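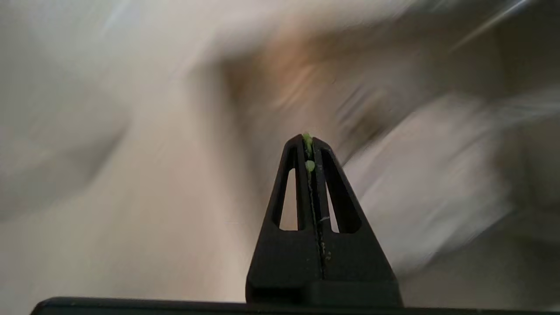
Notebook > Opinion > Perception

Your Blurry Frames Are Fine. Your Timestamps Are Not.

Every few months someone on a manipulation team discovers motion blur and wants it gone. They write a filter. The filter computes a sharpness score, throws out whatever falls under a threshold, and the dataset gets smaller and prettier. Then the policy gets worse, and a meeting is held.

I have been in that meeting. At Vastine we had a wrist camera and a cleanup script written by Kwame Ofori, who will not mind my saying so, as he has since called it worse things than I will. It dropped nearly every frame from the fast moves between one station and the next. What it left behind was a lovely record of an arm sitting still. The policy we trained on it sat still beautifully.

Look at what a wrist view keeps when the arm is moving. The background turns to streaks, and you couldn't say what you were passing. The finger stays crisp, right down to the slots and the groove between them, because it travels with the camera. There is a bit of bright green something stuck at the tip and a white fleck farther down, and both of them are perfectly readable. A sharpness score averaged over all those pixels calls this garbage. I call it a good picture of the one object the controller is responsible for.

The streaks are worth having too. They run on a diagonal, which tells you something about how the view was changing while the shutter was open. The joint encoders will tell you that as well, and more politely, but only if you know which encoder reading belongs to which exposure. Here is where my sympathy for the anti-blur party runs out. In most of the code I get asked to look at, the image is stamped when the driver finishes copying it, or when the message goes out, or (Lastow, I am looking at you) when the logger gets around to writing it to disk.

Ryszard Wieczorek once spent the better part of April tuning gains on a visual servo loop that overshot every target. He tried a new filter. He tried a stiffer mount. The images were being stamped 95 milliseconds late. He fixed it in 2 lines and was not fit to talk to until the following week.

The usual objection is that blur breaks feature matching. Sure. So don't match features on a frame where the arm is swinging. You have the joint velocities. Put them next to the image and let each consumer decide. The pose estimator can skip the frame, the policy can eat it, and the tip inspection, if you have one, can carry on with its crop as though nothing were happening.

I'd argue you ought to have one. Most stacks mask the gripper out of the wrist view on the theory that it never changes. Gunk changes it. Bronisława Michalski keeps a clean reference crop per finger in Tokarz and compares against it, which costs almost nothing and catches residue long before the force readings go strange. Her first version alarmed on shadows. The second one alarms on shadows less.

So before anyone buys the global shutter and the brighter lights and the 2000 dollar lens, pull 100 frames from the fast part of a run and overlay the pose you think the camera had. If the overlay trails the image, you have a clock problem, and a sharper picture will only let you see it in more detail.

Filed under: Perception, Logging, Grumbling

Contact the editors | © 2020 Telora Notebook | Back to top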